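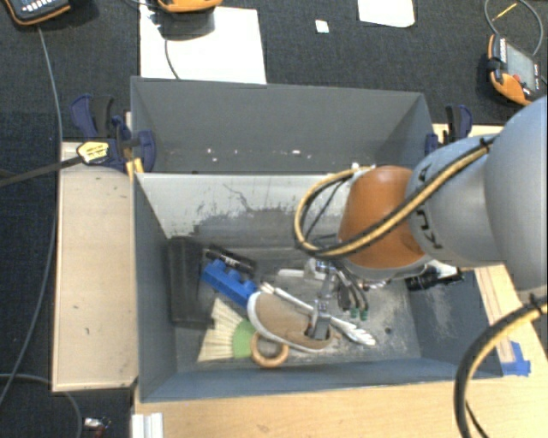
4.3 Cable snag and false force stops

The fault that cost us most time was not in the grasp planner at all. Of 200 pick attempts in the December run, 32 ended in a force stop with no contact logged by the fingertip sensor. First guess was the bin wall, then the controller gains. Both wrong. As Fig. 3 shows, the yellow and black cables run along the top of the arm and go out in a wide loop to the left of the orange joint. When the wrist turns far enough during a low reach, the slack in that loop is used up and the cables pull on the joint. The force estimate reads the pull as a collision and the arm halts. Grasps on the shoe were worst hit, as its opening faces lower right and the planner (Bidix, default settings) likes to come in with a finger inside it, wrist well round.

Fig. 3. Picking from the clamped two-compartment bin, finger in the shoe opening.

Győri found it by running the same paths over an empty bin. Stops came at the same wrist angles, nothing to hit. Morais then logged joint torque with the loop tied and untied; tied short was worse, tied long gave fewer stops but the cable now brushed the rear wall on some aproaches. No clean fix from ties alone.

Safety side. A false stop is safe in itself, but after a few dozen of them people start clearing the fault without looking. We did this too. On one attempt the stop was real, a finger jammed against the divider, and the operator reset it twice before noticing. No damage to the arm, one bent linkage pin. Resets now need a visual check of the gripper and the bin, and are logged by hand.

Changes kept for the Zwahlen object set: wrist range limited in software, force threshold left where it was. Raising the threshold would of hidden the problem and made real contacts harder. The limit does remove some good grasps, mostly deep ones near the front wall. Numbers with the limit on are in Table 2. We have not yet tested the loop under fast motion.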